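4.2 Restore behavior after snapshot thinning

18 April 2023
By the Sinell storage group

The backup client used in the tests, Prova, keeps hourly snapshots for one day, daily snapshots for a month, and weekly snapshots until the target volume is full. Thinning removes the snapshots that fall between these points. A file that was created and changed between two retained snapshots may survive in only one of its versions, or in none. Section 4.1 dealt with the space recovered by thinning. The present section deals with what a user can still restore.

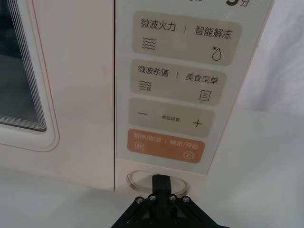
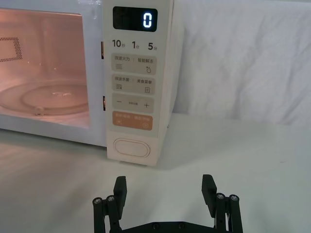 Figure 4. Microwave oven. First: part of the door and the control panel. Second: the lit interior with the glass turntable plate.

Each test machine was backed up to a shared server, Ibrahim, over the office network at Proltska. The test set held 2192 files in mixed formats: text documents, spreadsheets, mail archives, photos, and two disk images. All machines ran the same version of the client, with compression turned on and encryption turned off. The set was edited by a script that opened, changed, and saved files at fixed intervals for 40 days. A separate log recorded the checksum of every saved version, so that any restored file could be matched to the exact save it came from.

Thinning was left on its default schedule. At the end of the run, a restore was requested for each file at each logged time. A restore was scored as exact if the checksum matched the version that was current at the requested time, as stale if it matched an earlier version, and as missing if the client offered no version at all. Files that had been renamed were searched for under both names.

Stale restores were the most common fault. The client shows the nearest earlier snapshot without saying how far back it lies, and the date in the restore window is that of the snapshot – the save time of the file itself appears only after the file has been opened. For text documents the difference was often small. For mail archives it was large, as a single archive holds many messages and is rewritten whenever one of them is moved.

Missing restores were confined to short-lived files. In total, 154 files were created and deleted between two retained snapshots and could not be recovered by any route within the client. Raising the hourly retention period to 15 days brought back most of these, at the cost of additional space on the server. The cost was dominated by the two disk images, which changed in small ways at every save and were copied in full each time.

Excluding the disk images from the hourly schedule removed this cost. It also left them with daily coverage only, and the client gives no warning of this in its status panel. The exclusion list is stored on the machine being backed up, not on the server, and a full system restore to a new disk returns the list to its default state. On the next run the images were copied hourly again. This was repeated on a second machine, with the same result.

Renamed files were restored correctly under the old name in all cases. Under the new name, the client listed only those versions saved after the rename.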